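Desk notes, part two: the long white desks

9 May 2025

The first part of these notes covered floor area and the network drops. After it went up I had a few messages asking why we went with long shared desks at all, and whether the cable problem ever got solved. The short answer to the second question is no. The longer answer takes up most of this post.

To recap the constraints. The room is large and open, and the lease does not let us drill the floor. Power comes from the walls. Anything in the middle has to be fed by a run along the underside of the furniture, so the furniture is effectively part of the electrical layout. We looked at individual desks first. Individual desks need an extension lead per gap, and every gap becomes a place where a lead hangs down and gets kicked. Long desks in parallel rows have fewer gaps.

The tops came from Vávra, a shop that mostly does kitchen counters and agreed to cut ours as a side job. White was the stock color. I would have picked a mid gray if it had cost the same. White shows pencil, coffee rings and the grime that builds up where people rest their forearms, and under the ceiling lights it is bright enough that I turned my monitor down in the first week. In its favor, you can find a dropped screw on it. After a year of use I think that is worth the coffee rings.

Length and sag. The top wants a support at the middle of each span and a stiffener along the back edge. The first one we set up had the support but no stiffener, and with the monitors lined up on it there was a visible dip. Visible means I could slide a folded sheet of paper under a straightedge. It did not affect anything, but monitors on stands lean with the surface, and people who sit down to a leaning monitor will correct it at the stand and then wonder why it is crooked after somebody moves it. The stiffener fixed most of it.

Height. We set all of them to the same fixed height. Ebony Kerslake argued for adjustable frames and had a reasonable case, but a long shared top only moves if everybody along it agrees to move. We put the money into chairs. The chairs adjust and the tops do not, and shorter people get a footrest. Ebony still disagrees with this and has asked me to write that down.

Now cables. There are three kinds of cable on a desk like this and they behave differently.

The first kind is permanent: monitor power, computer power, network. These go on once and should never be seen again. They run in a tray under the back edge. We used the Skunley tray, the wire mesh one, and I would not buy it again. The mesh is fine. The brackets are spaced for a narrower top than ours and the tray flexes between them, so a power brick laid in the middle works its way down until it hangs. I have added cable ties at the brick positions. That works but it means cutting ties every time something is swapped, and of course people do not bother, and then there are cables hanging under the desk again.

The second kind is semi-permanent: keyboard, mouse, whatever charges the phone. These have to come over the top and they have to have slack. Too little slack and the keyboard cannot be angled to suit the person. Too much and the extra loops around in the space between the keyboard and the screens, where it collects dust and paper clips. I tried adhesive clips. They held until the first warm spell in July and then let go, one after another, leaving a gray square of glue each. I tried a weighted holder, which is better. Most people simply let the cable curl where it wants to.

The third kind is temporary, and it is the one that defeats every system. Somebody needs a connection for an afternoon. They bring the cable, use it, and leave it at the nearest corner of the desk. The next person adds theirs. By the end of the month there is a knot, and the knot belongs to everyone who sits there. 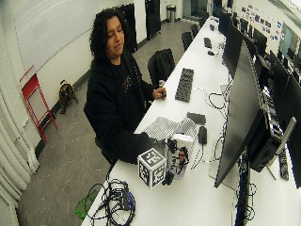

I did try assigning the corners. Each one got a shallow bin, labeled, with the rule that loose cables go in the bin and the bin gets emptied at the end of the month. The bins filled with pens. I took them away in the spring and the corners went back to what they had been before. My current thinking is that a knot on the surface is at least inspectable. In a bin, the same knot is deeper and you have to put your hand in it.

Working surface. This is the part I would do differently. When I drew the plan I measured the depth for a keyboard plus a monitor and added a margin. What I did not allow for was handwork. People here do a lot of small assembly and fiddling at the same place where they type, and the only area free for it is the strip between the keyboard and the front edge. Anything you are working on ends up right against the edge, next to your phone and your mouse, and the keyboard gets pushed back toward the screens.

Another hand's width of depth would fix it. Another hand's width would also put the rows too close together for two chairs back to back, so we would lose a row. I have redrawn it several times and there is no arrangement in this room that gets both.

What has helped is moving things off the surface. Computers went up onto the monitor stands at some places, behind the screens. I was against this on the grounds of noise and of having a vented box at ear height. The noise turned out to be acceptable once the dust was blown out. The cable runs are shorter, and you can reach the rear ports without getting under the desk. The downside is at the stand, which carries more weight than it was meant to and should be checked now and then for looseness. I do this with a hex key when I remember.

Small parts. We have a problem with small pale parts on a white surface, which partly cancels what I said earlier about screws. Dark screws are easy to find. White plastic spacers and clear washers are not. I bought a few dark silicone mats from Prorkby for this. They are good mats, they grip the top well, and they attract lint to a degree I have not seen in any other product. They get washed under the tap and dry flat overnight. People with gloves on prefer the bare surface, as the mats drag on fabric.

Power measurement. One thing that went well. We put a Brultow meter on the supply for each row before anything was plugged in, and logged it for a month. The highest draw on the busiest row was 1391 watts, against the 2000 I had set as a working ceiling for the row. I had been refusing requests for extra monitors on the basis of a guess, and the guess was too conservative. Two more monitors have gone in since then. I would recommend measuring before arguing with people.

Budget. The whole thing, tops and frames and trays and the meter, came to almost 3000, not counting chairs. The chairs were more than that and I am not going to go into the chairs.

Cleaning, for those who asked. Damp microfiber cloth, a drop of dish soap, dry immediately. Do not use the orange citrus cleaner on the tops. It takes off the adhesive squares very well and also dulls the finish, and there are now 5 matte patches on the row nearest the windows to show where I learned this. Pencil comes off with a white eraser. Permanent marker comes off with isopropyl alcohol if you get to it the same day.

Remote controls. Each row has screens that came with a remote, and the remotes migrate. I have put a strip of hook-and-loop tape on the underside of the top at the end of each row and a matching piece on the back of each remote. Compliance so far is poor. If you are looking for one, try the desk next to yours.

Still open: the tray brackets, which I want to replace with a closer spacing before the summer, and the edge banding on the second top, which is lifting at one end. I have contact cement for the banding and no free evening to clamp it. If anybody has used a rigid tray on a top of this depth and can tell me what bracket spacing they ended up with, the comments are open.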